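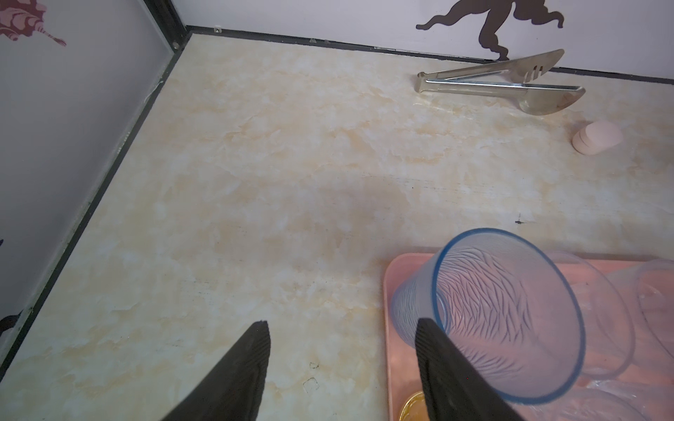
Which cups go on the pink tray? The clear ones. Colored ones stay on the marble surface until we have decided where they live.

Friday, cup sort

Started at 15 past nine. The job was to get the drinking cups sorted before the September drinks table, so that whoever sets out the tray doesn't have to dig through the whole box. Tomás Foley had written "sort by color, then by height" on the box lid. I tried it his way on paper first and didn't like it, because the clear cups come in too many shapes for height to mean much. Went with clear or not clear as the first split, and texture as the second.

Textures I am using on the labels:

- smooth rim, faceted lower part
- pebbled, the hammered-looking kind
- wavy or feathery lines

The last two are easy to mix up under the overhead light. Run a thumb over the side and you can tell. The pebbled ones feel like orange peel, the wavy ones catch in one direction only.

We have two sizes on the order sheet, 200 ml from Plesell and 280 ml from Honorato. Neither is marked on the cup in a way I would trust, so I checked one of each with the measuring jug. The 200 came to the rim exactly. The 280 was a little over, good enough. I have put a strip of masking tape on the shelf edge for each size and left the cups themselves alone. Last year's stickers took forever to get off.

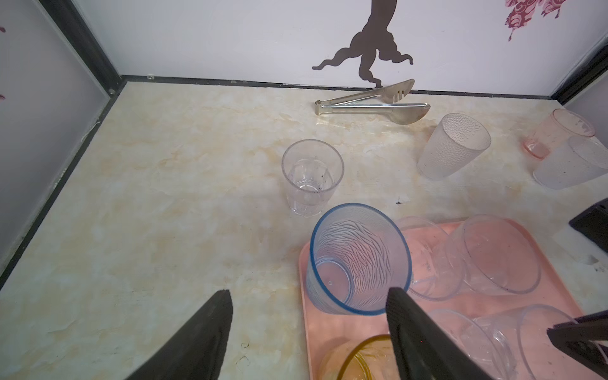

*Cups on the table, serving tongs at the back wall.*

The tongs go with the drinks things from now on. They were listed under "kitchen, other" in the old inventory and I spent too long looking for them there. One head is slotted and the other is solid, so they will do for lemon slices or for anything that needs draining. I changed the line on the sheet.

Tray: cups upright, mouths up, with enough space to get fingers around each one. I had wanted to fit more on by nesting them, but nested cups stick, and then people pull and the stack goes over. One layer only. If the tray is full, start a second tray.

Wiped the surface before lunch. The tree stickers on the walls can be wiped too, but go with the grain of the edges and don't scrub at the thin root ends, they lift. Ekine spray is fine on the wall. Don't use it on the cups, it leaves a smell.
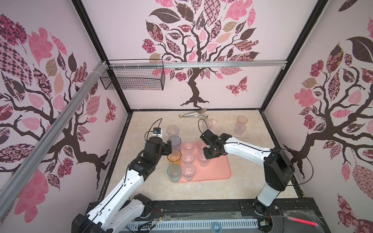 The other thing to settle was the colored cups. Tomás wants them mixed in with the clear ones so the tray looks more cheerful. I would keep them apart and use them for water, with the clear ones for juice, and then there is no arguing about whose is whose. We left it open. He is going to ask the Prosent people how they do theirs, as they run a drinks table most months.

Inventory total after the sort is 153 for the whole shelf, all sizes and colors together, which is almost what the sheet says. I corrected the sheet and initialed it.

To do:

- new label for the clear cup box, the old one still says "misc"
- ask Plesell if they still sell the 200 in teal
- find a lid that fits the second box
- move the tongs to the drinks drawer once it has been cleared out

Stopped at noon. Box for the pale pink ones still needs a liner.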